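Workshop Notes: Coffee Stirring Arm, Second Report

23 March 2024

Work on the tabletop arm at the Hanrahan shared workshop has continued through the winter. The first report, published in February, covered the base, the power supply and the wiring. The present entry concerns the approach to the mug and the storage of the utensil between runs.

The project, known among members as Drulo, has a modest purpose. The arm is to pick up a small utensil, stir a mug of coffee and return the utensil to its stand. Aoife Dolan is responsible for the motion software. The author is responsible for the mechanical parts and for the upkeep of these records.

Two matters were settled this month. The first is the stand. Earlier versions held the utensil upright in a printed cup, and the gripper regularly knocked the cup over. The utensil is now laid across two separate wooden blocks, which were cut from scrap and sanded by hand. Members are asked to leave the blocks where they are found – even a small shift requires a new calibration.

The second is the direction of approach. The mug is placed with its handle to the left, and the gripper comes in on that side.
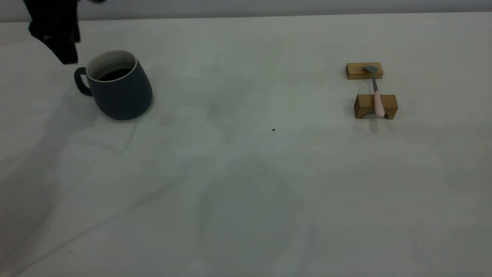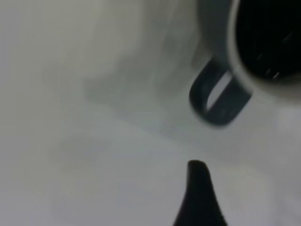 Calibration is carried out at the start of each session. The routine developed by Ms. Dolan records 146 positions over the table and takes the greater part of a coffee break to complete. An earlier routine used 300 positions and gave no better result. It has been withdrawn, although the file remains on the workshop computer for anyone who wishes to compare the two.

Total spending on the project now stands at 848 dollars. Over 200 of this went to replacement servos, after the original set proved too weak at full reach. Orhun Yalçınkaya has kindly lent a bench supply until a permanent unit can be purchased.

Several items remain open. The cloth on the table wrinkles under repeated use and will be replaced with a fixed surface. The cable at the elbow joint still rubs against its bracket – a longer sleeve is on order. The stirring motion itself has been tested only with water and at low speed, and the results will be given in the next report.

Members wishing to use the table in the evening should write their names on the sheet by the door and switch off the bench supply before leaving.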